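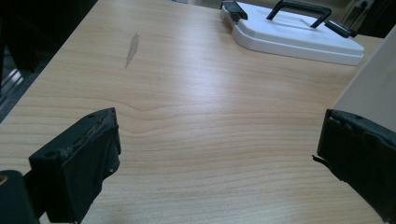

Figure 10.1 Gripper fingers over a bench top. Note the raised flap on the inner edge of the right finger.

CHAPTER 10
When the Pad Lets Go

Ask a supplier why a gripper dropped a part and you will probably hear about the software. The camera misjudged the distance, the plan was poor, an update will fix it. Sometimes that is true. Before you accept it, look at the fingers.

The worn pad is the dullest fault in this book, and we suspect it is the one most often written up as something else. At Semaan, a packing shop that ran 2 Zanell grippers on the same line, the fault log reached 1054 entries by December. Most were filed under "grasp error," a label that says a grasp failed and stops there. The maker's manual called the finger pads "long life" and gave no inspection interval. We have asked what long life means in hours of work and are still waiting for a number.

Look again at Figure 10.1. The covering on the right finger is rumpled and its edges are frayed. The left finger is scuffed and scratched along the top. The two no longer offer a part the same surface, yet a controller that reads only finger position has no way of telling. It closes to the set width and reports success.

A loose flap can fold under a part and hold it at a slight angle. It can also stick to the part and pull it sideways on release. Neither event has its own error code on the machines we cover, the Jedar models included. If people work within reach, a slipped part is a safety matter, and "grasp error" is a poor record of it.

This chapter starts with wear and how to measure it. Section 10.2 takes up false success signals. Section 10.3 returns to the Semaan log and asks how many of its entries can be trusted.

Terms to know: pad wear, grip width, false success, inspection interval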